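The woman who runs the phone and tablet help desk at the Marton library has been doing it for more than 5 years, and she still starts every visit the same way, by asking people what they would be most upset to lose. "It's hardly ever the thing they came in about," she told me, laughing, when I finally got her to sit down with a cup of tea. "They come in because the storage is full and the phone keeps nagging them, and then we get talking and it's the voicemails from their mother."

Full storage is most of her day. People pay for the bigger plan, she says, and then wonder why the phone is still full, and she has explained so many times that the cloud and the phone are two separate closets that she has started drawing it on scrap paper — two boxes and an arrow, very simple.

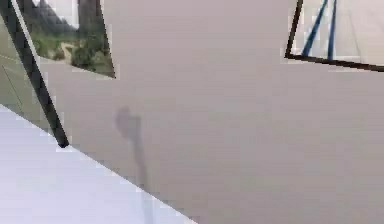 "So I tell them, before you delete one single thing, look at whether the pictures are really up there," she went on. "Log in on another computer and look. One gentleman drove over from Arkley with 300 videos of his grandchildren on an old phone, and he'd been told to just wipe it. Well, we checked first, and I'm glad we did, the uploads had been paused since April."

They spent six visits on that phone, moving things over a little at a time on the library's slow connection, and she remembers it fondly. (He brought pastries to most of them.)

I asked whether she ever gets tired of it, and she thought for a while. "The passwords, yes. I do get tired of the passwords. But then somebody hears a voice they thought was gone, right there at my desk, and I have to go and find the tissues."

The desk is open until seven, and she asks that you bring your charger.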